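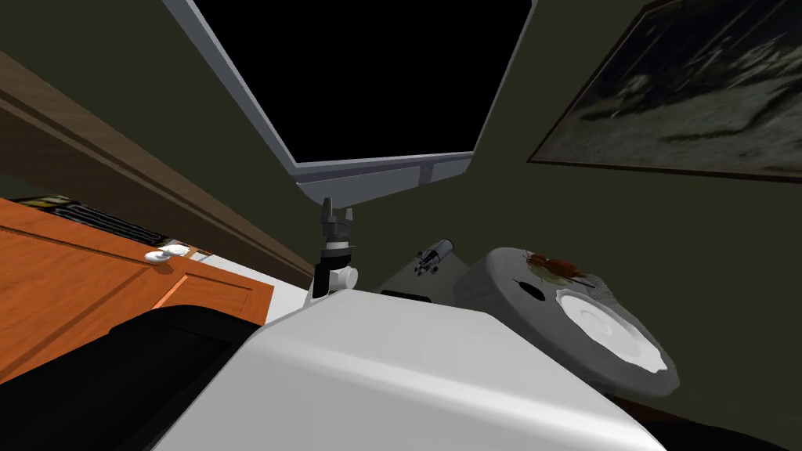

Gripper trials in simulation: frequently asked questions

Kausar Paracha and Amna Hayat look after this page. Last changed Mon 29 July.

What are you comparing?

Two grippers on the same simulated arm. One is the Merkska, a two-finger parallel gripper with black fingers. The other is the Istholm, which has softer, wider pads. Both run on the Gandbridge controller with the same motion limits, so a difference in the results should come from the gripper and its settings.

Are these real robots?

The trials on this page are all rendered. We plan to repeat a smaller set on hardware in October, once the second wrist adapter has been machined.

Why use furnished rooms instead of a bare test table?

We started with a bare table and the scores told us very little. Both grippers did well on blocks and cups with nothing near them. Rooms with a monitor, cabinets and odd objects force the planner to bring the arm in at awkward angles, and that is where the two designs start to differ. A wide gripper needs more clearance under a screen or beside a shelf.

Who picks the objects?

The scene generator does, from a library we cleaned up by hand. It likes strange combinations. You may get a cockroach-like figurine on top of a big round object, a few steps from something that looks like a miniature telescope. We leave these in. Thin legs and antennae are a hard case for collision meshes, and we would like to know early if a mesh is bad.

Which camera view should I use?

Use the wrist-side view for judging finger clearance and the fixed room view for everything else. The wrist-side view is often tilted, and the arm's own casing can fill a good part of it. Do not crop the casing out before training or scoring. The controller expects the full view.

The monitor in my scene is black. Is my render broken?

No. Screens are loaded without content by default. You can assign a texture in the room settings, but a bright screen changes the lighting, so please note it in your run log.

How many trials does each gripper get?

The current set has 506 trials per gripper, spread over 28 rooms. Each trial allows 2 attempts. A trial counts as a success if the object is held clear of its surface until the timer ends. Touching the monitor, a wall or a picture hanging on it counts as a contact fault, even if the grasp works.

What time limit do you use?

70 seconds per trial, including the second attempt. The clock keeps running while the planner is thinking – we know this is hard on slow machines, and we report planning time separately.

Which gripper is better so far?

It depends on the room. The Merkska has fewer contact faults in tight spaces. The Istholm drops less once it has hold of something, mainly with round or smooth objects. We are not publishing a single ranking until the Usmani object set has been run on both.

Can I start with the fingers open?

Yes, and you should. Start slightly open, not fully open. Full opening next to furniture produces faults before the arm has moved at all, and those runs will be thrown out.

My gripper passes through the edge of the monitor. What should I check?

Check the collision margin first. Older room files have it set to zero for anything mounted on a wall or hung from above. Reload the room after changing it, since the controller keeps the old value in memory. If it still happens, send Amna the room file and the run log.

Can I add my own gripper?

Yes. You need a mesh, a joint file and a closing-force value. Kausar checks new submissions for scale and wrist offset before they go into the shared set. Please send the joint file as plain text.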